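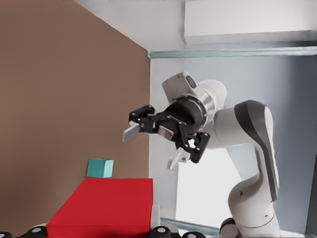 1/ Small thread on collecting demos in simulation, which has eaten my whole March and which I am still weirdly happy about. White arm, two-finger gripper, one red block, one little teal cube. The cube is the one I care about today.

2/ The project is called Gevby. We want one policy that can pick things up when they're sitting close to a wall, where you can't just come down from any side you fancy. Every example is me driving the arm with a hand controller while the simulator logs joints, gripper opening and the camera view.

3/ Tally as of this morning: 671 demos kept. I love this number. I have said it out loud to people who did not ask.

4/ Fingers open before you approach! I know it sounds obvious, but in my early batches I was opening them on the way down, at a different height every time, and the policy learned a sort of nervous flutter. Now I open fully, line up, then go. Much calmer arm.

5/ The cube beside the brown wall is my favourite start position and also the meanest. Come in too square and a finger pad clips the wall. Come in too shallow and you meet the red block first. There's a lovely angle between the two and once your hands know it you can do it half asleep (please don't, see next post).

6/ I recorded 15 demos late one evening and binned the lot the next day. All successful on paper, but I'd started pausing before each grasp, and a policy will copy a pause very faithfully. It just sits there, thinking my tired thoughts.

7/ Tobiloba Aliyu asked why we don't script the whole thing, seeing as the simulator already knows exactly where the cube is. Good question! We tried it with Uibo, our little planner. The paths were beautifully tidy and the policy fell over the moment it drifted off one of them. My wobbly human driving has corrections in it, and those corrections are gold.

8/ So we do both now. Uibo makes the easy ones out in the open and I drive the wall ones by hand. The mix trains better than either pile did alone, at least on our held-out layouts. I haven't tried it on anyone else's tasks so take that as one person's experience.

9/ Things we shuffle between demos: cube position, block position, lighting, where the arm starts. Colours stay put for the moment. I want to change those next, as I have a strong suspicion the policy is just hunting for teal.

10/ Keeping failures was the best change we made – 4 labels, that's all: missed, slipped, hit wall, hit block. Takes me a second per demo and it means I can see straight away which layouts need more examples. (Hit wall is winning by miles.)

11/ Next up is v2 of the set, with a second cube size, and then a go on the real arm over at Pamport. Fully expecting the first day to be humbling. Can't wait!

12/ If you collect your own demos by hand, how long are your sessions? I'm stopping after an hour now and still wondering if that's too long.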